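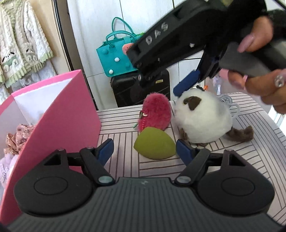
Photo: author

We moved in February, from the house on Hamdy Street to an apartment in Cesero. The new place is 647 square feet. The old one was more than twice that, with a basement, and I had lived in it long enough to stop seeing what was in the basement.

I have been meaning to write down how the move went, mostly for my own use the next time.

We got quotes from three movers and went with Limance, which was in the middle on price. The estimate was done over a video call. I walked through the house with my phone and opened closets, and I rushed it. I skipped the shelves over the washer and the whole crawl space. On the day, the crew had to leave a load behind and come back for it, and the final bill came to almost 2,000 dollars. The crew was good and the mistake was mine. Next time I would open every door, even the embarrassing ones.

The big furniture was easy to decide about. I measured the rooms in Cesero, drew them on graph paper, and whatever didn't fit on the paper got sold or given away. The dining table went first. The couch was too deep by a few inches and went to my cousin, who has already re-covered it.

Small things took most of the time. A couch is one decision. A kitchen drawer is a whole evening, because every item in it is cheap, works fine, and weighs nothing, so there is never a good reason to let go of it. I packed three boxes marked MISC before I understood that MISC meant I hadn't decided. I unpacked them again on the floor and started over.

We rented a unit at Otura Storage for the things we couldn't settle on. The first 90 days were at a lower rate. I put the end date on the calendar the day I signed, and I recommend doing that. We went through the unit twice before the time was up. The first visit we took out my winter coats and a floor lamp. On the second we took out the photo albums and the good ladder, and the rest went to the thrift store in one trip. I have tried to remember what was in those boxes and I can list maybe half.

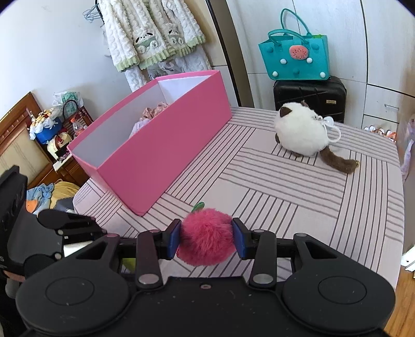
A reader wrote in after my short note about the unit to say that storage only puts off the decision, and that she paid for hers for six years before emptying it into a dumpster. I think she's right about most people, and she would have been right about me without the date on the calendar. Six years of rent would buy everything in that unit over again.

A few practical points. Change your address with the bank first — the post office form took effect quickly but one card still went to Hamdy Street. Keep the shower curtain and its rings in the car. Label boxes on the side, not the top, or you'll be lifting them to read them. Ask the new building about elevator hours. Ours can only be reserved until 2 p.m., and we found out at noon.

The apartment is fine. It's warmer than the house and it takes me less than an hour to clean. I miss the basement when I need to paint something. There's still one box in the hall closet that I haven't opened, and I plan to get to it before summer.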